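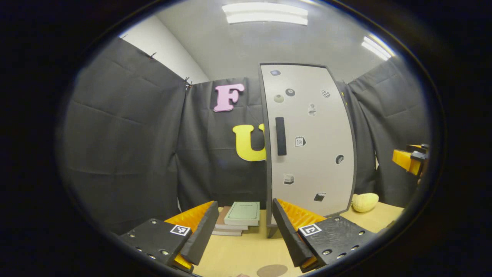

Fig. 22. White Hovwood panel with bar handle and stickers.

6. Decorating the panel

Now the fun part! Your Brorkar sticker sheet is made for smooth fronts like this one, so take your time and enjoy it.

1. Wipe the front with a damp cloth and let it dry for around 90 minutes.
2. Lay your stickers out on the table and play with the order. Scattered looks great, and so does a mix of round and square ones!
3. Peel from one corner and press from the middle outward.
4. Leave a clear strip, 27 mm wide, on both sides of the handle.

Note: A calendar-page sticker looks lovely next to the handle.

Caution: Do not stick anything over the handle screws. You will need to reach them in section 7.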